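A letter was read in our parish, and what I think about it

27 September 2023

I am not a theologian and I write in a language that I learned as an adult, so please be patient with me. But several readers asked what is happening in our parish, and I prefer to tell it myself than to have it told by others.

In January our bishop sent a letter to all the churches of the deanery. It said that the parish in Enari will pass from our diocese to the neighboring one, with its priest, its building and its debts. The reason was given in one sentence: the border of the two dioceses should follow the river, "as it was in former times." The letter was 2 pages long. One and a half of them were greetings.

For people outside, this may look like a small matter. The faith is the same, the creed is the same, even the hymn book is almost the same. The name of another bishop will be said in the prayers, that is all. My colleague at work asked me why somebody would be upset about it, and I could not explain it well during one coffee. I will try again now.

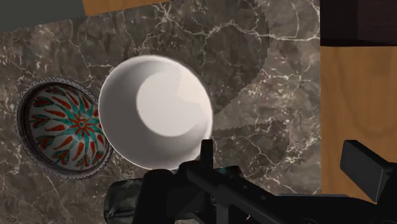 The parish in Enari was started by families who came from Nwosu after the flood. They had no church for three years and they prayed in a school. When they wanted a priest, it was our diocese that sent one, and the neighboring diocese did not answer their letters. Old people there remember this very exactly. They can tell you who wrote the letters and who carried them to the post. So when they hear that they belong "in former times" to the other side of the river, they ask which times are meant.

I went to the meeting after the liturgy. There were around 200 people, many standing. Father Chibuzor Okeke read the letter again, slowly, and then he did something that I respect: he did not give his own opinion. He said that he is under obedience and will go where he is sent, but that every person in the room has the right to write to the synod, and he explained to which address and until which day.

Then people talked for a long time. Some were angry about the building, which they paid for themselves. A man from Plalton said that in his village the same change was made when he was a child, and after one year it was forgotten. A woman answered him that it was forgotten by those who stayed, and the others simply stopped coming. I wrote down both sentences because I think they are both true.

What I did not like was the talk about the other bishop. I have never met him, and I think most of the people who spoke have not met him either. It was said that he wants the parish for its land, that he is proud, that he keeps a driver. Maybe. But canon law has a procedure for a change of borders, and our complaint should be that the procedure was not followed. The parish had to be heard before the decision, and it was heard after. This is a serious complaint and it does not need the driver.

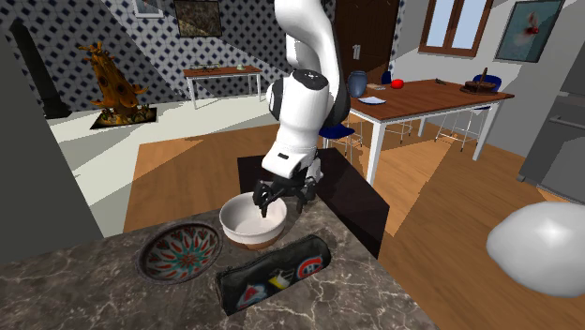 Yasmine Bouzid, who teaches church history at the seminary in Sivow, was kind enough to answer my questions by mail. She wrote that the river was indeed a border once, but for a short time, and that before it the border was on the hills, and before that there was only one diocese for the whole valley. "If you want to return to the old order," she wrote, "you must first say how old." I read this line to my husband and he asked me to print it for the parish door. I did not do it — it would look like a joke, and people there are not in the mood for jokes.

The petition to the synod has now a little more than 1000 names. I signed it after some days of thinking. I do not ask that the decision be cancelled. The text asks that it be stopped until the parish is heard, and that the minutes of the hearing be public. If after this the synod still says the river, then I will accept the river, and I think that most people in Enari will also accept it, even if with a heavy heart.

The synod meets before the Nativity fast. Until then Father Chibuzor continues to serve and both bishops are mentioned in the prayers, one after the other, which makes the litany a bit longer. If you want to sign, the sheets are on the table near the candles, and you should write your full address, because without it the signature is not counted.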